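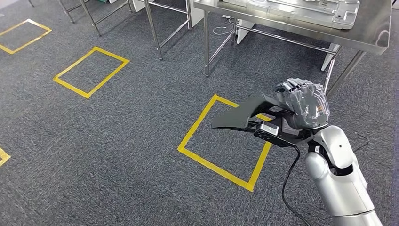

Yellow tape on the gray carpet.

Progress report to the Mileo Fund: Trindade oral history and songbook project

We are past the halfway mark and I'm so pleased to tell you how it's going! When we applied, we hoped to record the older singers of Trindade and get their songs written down with words, tunes and a few lines on where each was learned. The recordings now run to 1,686 minutes, and the singing is wonderful, full of verses that never made it into the old Wirenell collection.

We have 144 songs in the catalog. Of those, 100 are fully transcribed, and the rest are waiting on a second listen (some of the harvest songs have words even the singers argue over, and those arguments are on tape too, which I love). Reinaldo Vasconcelos is checking every tune by ear against the recordings and has caught several places where I had tidied a rhythm that should have been left alone.

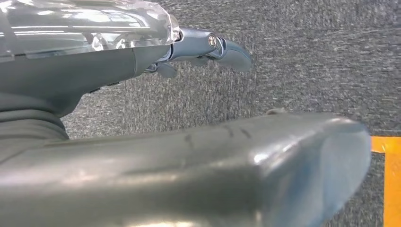 Sebastião Conceição wrote back after reading the first batch that the spellings should follow how people sing the words, even when the same word comes out two ways in one song. He also asked us to keep the singers' own titles. We have done both, and went back through the finished pages to change them. It cost us most of a month, but the pages read so much better for it.

Spending is on track except for printing. The quote for the songbook came in higher than planned, so we would like to move the unused travel money across to cover a run of 1,000 copies. A revised budget sheet is attached for your approval. 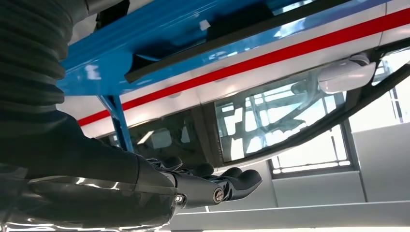 Vitari, September

The second round of recording has started up the valley, and the first evening went on far longer than we'd planned! Two sisters sang a lullaby we had only ever seen as a single printed verse, and they had seven. Still to do before the next report: finish the remaining transcriptions, get signed permissions for the new recordings, and settle the page layout with the printer.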